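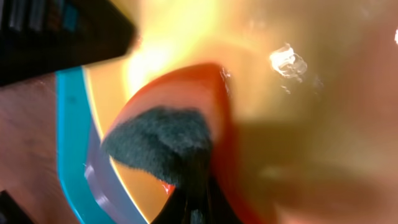 Does more wrist camera data fix glare?
Leen Hourani
We're training a grasping policy on shiny curved plastic, wrist camera only. With the finger right up against an orange-red piece, the upper middle of the view goes yellow-white. I've got 25 demos from May. Record more, or change the method?

Anjana Hettiarachchi
Oh, I love this problem! We had it at Kotedville. What worked for us was brightness jitter plus pasting random bright blobs over the training pictures. Same 16 demos, and failed grasps went from 13 to 2 over a full test run. Keep the blobs soft at the edges, hard ones did very little. Do try it before recording anything new!

Thanasis Margaritis
just move the lamp

Amerley Agbeko
Moving the lamp helps till somebody opens a blind, so I'd go with Anjana. I'd also feed in the finger position, so the policy has something to lean on when the picture washes out. Please post your numbers, I'd love to see them!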